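Ticket: Gray film and dark marks on white dishes
Product: Selton built-in dishwasher
Opened by: Keegan Fairweather
Opened: 19 July 2023
Status: Closed by customer

Original message

Hello, and thank you in advance to whoever picks this up. I have read the help pages twice and gone through the owner's booklet with a cup of tea, so I hope I'm not asking something that's already answered in bold print somewhere.

We moved into this house last fall and the Selton dishwasher came with it. It has been a good machine and I have no complaints about the noise or how the silverware comes out. My trouble is with our white dishes. They are the Cumar ones, a set my mother-in-law gave us, and they've started coming out with a grayish look in the middle, as if somebody had breathed on them. A few have darker gray lines as well, which I took for cracks and fretted over for a whole evening before I ran a fingernail across one and felt nothing at all.

I use Totov powder, the regular kind, and I run the normal cycle most nights after supper. Glasses on top, plates on the bottom, big serving dishes wherever they'll go. Is this the water, the powder, or the machine?

Warmly,
Keegan

Reply from support

Hi Keegan, thanks for such a thorough note. It sounds to me like two separate things, so let's take them one at a time.

A cloudy look that covers the whole middle of a dish is most often mineral film from hard water. Please take one dish, lay a paper towel soaked in white vinegar on it, leave it for 8 minutes and rinse. If the cloudiness lifts, it's film. If it stays put, the glaze may be worn, and no setting on the dishwasher will bring that back, I'm sorry to say.

The gray lines that you can't feel are usually metal marks. They come from knives and forks, or from a pan touching the dish during the wash. A dab of Cruickshank cleaning paste on a damp cloth normally takes them off — go gently and test the underside first.

While you're at it, could you tell me what the rinse aid dial is set to, and whether the filter has been out lately?

Keegan's update

Well, I've had quite a morning! The vinegar worked on the first dish, so I did the rest of the stack, and the kitchen smelled like a pickle jar until lunch. The rinse aid dial was on 1. I don't believe it had been touched by the people before us either, and the little tank was bone dry. I filled it and set the dial to 4.

The filter I'm a bit ashamed of. I didn't know it came out. It twists to the left and lifts, for anyone else reading, and I'll spare you the particulars of what was under it, apart from a bread bag clip and the missing cap from our vanilla bottle.

The paste took off all but one of the gray lines. I still have a question about the big dish, though, so please don't close this yet.

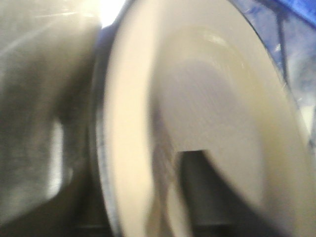
The big dish is the one I care about most, because it's what we put the Sunday roast on and it hardly ever gets a day off. It is more cream than pure white, with a wide flat border, and I've always loved the way the rim goes a bit yellow and warm when the light catches it. The well looks grayer than the rim, and I can't decide whether that's leftover film or only shade, seeing that it still has a nice shine near the top. Should I go again with the vinegar, or leave well enough alone?

Reply from support

I'd start by ruling out shade. Take it over to a window, turn it slowly, and see if the gray part moves. Shadow will shift as you turn it and film will stay where it is. If it stays, one more round of vinegar is fine. On the next load, stand it in the back of the lower rack, leaning a little forward, with a gap on each side so the spray can get into the middle. Dishes with a wide border tend to shield their own centers when they're packed in tight.

Keegan's last note

Shadow, mostly! There was one small patch that stayed put by the window, and it came off with the second vinegar towel. I've moved the roasting pan to the other side of the rack, and I'm going to buy a water test strip before the family comes in September — my sister swears our water is worse than hers. You can close this one now, and thank you for your patience with me.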